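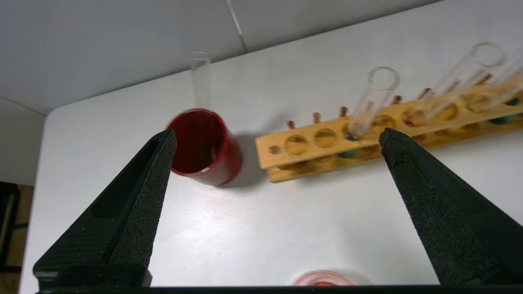
Bimwood is putting its timber test tube racks into school science rooms from November, the Plivitz company said today. The order covers 500 racks for schools in the Turkodport district. Each has a row of round holes along the top board and short pegs at the back for drying tubes upside down, same as the pale wood one on the white table with the glass tubes standing in it. Racks go out with a teacher card and a spare peg.

Print | E-mail this release

Orders so far -- 1215 racks for Salcedo, 2785 for everyone else. Schools who ordered before 16 July 2022 keep the old price. Freight is extra outside the district, pickup from the Plivitz warehouse is free.

Colour of the timber will vary from batch to batch. Wipe down with a damp cloth, do not soak, do not put in the dishwasher. Replacment pegs are sold in bags at the front counter or by mail.

Glass tubes not included -- schools can add them on the same form. Forms are at the Bimwood office in Plivitz and should be back before the end of term. Late forms go in the next run, no date set for that yet.

Shares: 12 | Comments: 0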